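Can a ref restart with a drop ball if the keeper already had it in his hands?

Asked by Taras Dmytriv, October 16, 2019
Tags: soccer rules, amateur, referees

Ok so this has been bugging me since the weekend. I play left back for Balel, over-35s league, nothing fancy. We were up 2-1 at Kuster, 5 minutes left. Their striker goes into our keeper late, keeper has the ball in both hands, goes down holding his shoulder. Ref blows. Fine. Everybody figures free kick to us.

No. Ref says he didn't see a foul, he only stopped it for the injury. So drop ball. And he drops it at the edge of the box, to THEIR guy, saying it has to be shared because it's "neutral". Their guy taps it sideways, other guy shoots, 2-2. Our keeper was still fixing his glove.

Questions:
- was that legal at all
- shouldnt the ball go back to our keeper
- can we get the result changed or is that dead

We've got till Friday to send something in to the league. Our captain wants to write a long angry letter, I'd like to know the rule first.

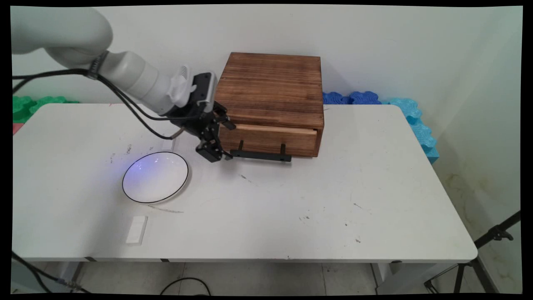

Also a couple of our guys say one player from each team has to be there for a drop ball, like when we were kids. Kuster's coach said the same. Ref seemed to think so too but then only their guy was standing there. So which is it?

3 answers

Daryna Palamarchuk
Ref here, small leagues mostly. Short version, he got it wrong.

The drop ball law changed this summer. If play is stopped with the ball inside the penalty area, it gets dropped to the defending team's keeper, in the area. Only him. Everybody else on both teams stays at least 4.5 yards back until it's in play. Doesn't matter what the ref thinks is neutral. The old contested drop, one from each side, is gone.

Your keeper was hurt, so the ref should have let him get looked at and then restarted. Keepers don't have to leave the field for treatment like outfield players do.

And the goal, two players touched it after the drop so that part would be ok. If the first guy had just hit it straight in, no goal, goal kick. But he should never of been given the ball.

Whether it was a foul is a separate thing. Sounds like one from what you say but I wasn't there, and that's his call. Don't put it in the letter, you won't win that part. Stick to the restart.

Check that your league is using the 2019/20 laws. Some amateur ones were slow picking them up. We had a whole meeting on it in March and half the room still did it the old way in the fall.

kiseo_fan_1936
happened to us vs Grurkuvport, ref gave it to the wrong team and they scored. we complained, got nothing. league said refs decision is final, have a nice season. wouldnt waste the stamp

also your keeper should be ready when the whistle goes, sorry

Palamarchuk again
Adding to mine bc of the answer above. "Decision is final" covers facts of play, was it a foul, did it cross the line. Giving the restart to the wrong team is a mistake in applying the law, and some leagues will hear a protest on that. Some won't. Depends on your own league rules, look for a section on protests, usually near the back. Check the deadline and if there's a fee. Ours also wants the captain to have told the ref before leaving the field, did he?

Keep it short. Minute, score, where the ball was when he blew, who he dropped it to. Leave out the shouting.

Comment from Taras Dmytriv
Thanks, big help. Found the rules, it's section 5, letter has to be under 700 words which kills the captain's draft. He did say something to the ref at the end, not sure how politely. Will ask him tonight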